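Fitted sheets creeping off the corners on a deep mattress

bonden_fitter
Member
Replacement mattress is 15 inches deep with the topper on. The old fitted sheets are marked "deep pocket" with no figure given. They go on, but the head-end corners ride up by morning. Is the fix a deeper pocket, or new elastic in the sheets I have? I have a sewing machine and would prefer to spend nothing.

gyule
Senior member
Measure the pocket first. Turn the sheet inside out and run a tape down the corner seam from the top fold to the elastic. Pocket depth should exceed mattress depth by at least two inches so the hem sits underneath. If the seam is 15 inches or less, elastic won't help.

Gillespie Yule

cuervo
Member
Disagree in part. I have run a 15 inch pocket on a 15 inch mattress for years with full-perimeter elastic and suspenders under the corners. Tension does the work. Depth is only one variable.

gyule
Senior member
Suspenders are a workaround. They also load the corner seam, and that is where percale tears. I have patched three.

bonden_fitter
Member
Seam measures 14 1/2. Elastic is at the corners only, eight inches each way.

rutthorpe_linen
Member
Then the sheet is undersized before you consider shrinkage. Cotton that was not preshrunk will lose more length than width in the first few hot washes. Check whether the label says sanforized. Mine (Zaritano, the plain percale) lost an inch of pocket on the 30 minute hot dryer cycle. Line dried, the second set lost very little.

Also ignore the thread count. I have a 1000 count set that slides worse than anything else I own. Sateen has long floats on the face and not much grip.

cuervo
Member
Thread count and grip are separate questions. The weave matters, and so does whatever cover is on the topper. A knit cover holds. A coated waterproof protector does not.

mpanicker
Moderator
Moved from General to Bedding and Linens. The older thread on this is no. 1062, closed in February. It covers adding a strip to the pocket: unpick the elastic, sew on a four inch band of similar cotton, and make a new casing at the lower edge. Prewash the band fabric.

Before cutting anything, try the sheet rotated 90 degrees. On a queen, the long side forced across the width gives exactly these symptoms.

Muthu Panicker

bonden_fitter
Member
Rotated it. It was on correctly the first time. I will do the band. Is 1/4 inch elastic enough?

gyule
Senior member
Use 3/8, all the way around. Cut it, join it in a loop, mark quarters on both loop and hem, then stretch to match. Zigzag, not straight stitch. 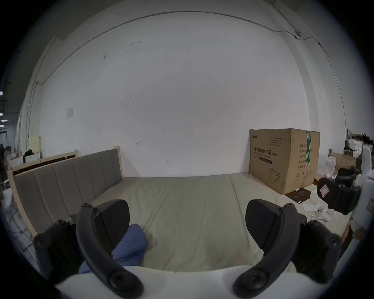 Rutthorpe, 11 Nov 2022

rutthorpe_linen
Member
My spare bed, beige sheet. The creases running toward the back are the kind I don't bother chasing. A sheet can be slightly wrinkled on top and still be seated properly at the corners, so judge the fit by the hem.

cuervo
Member
I would still want more tension across the top than that.

gyule
Senior member
More tension means more load on the seams. See my earlier post.

bonden_fitter
Member
Band is cut and prewashed. One question on the corner: do I carry the existing seam straight down through the band, or miter it?

mpanicker
Moderator
Straight down. Join the band into a loop first, with the join on a long side away from any corner. Backstitch where the corner seam crosses the old hem line.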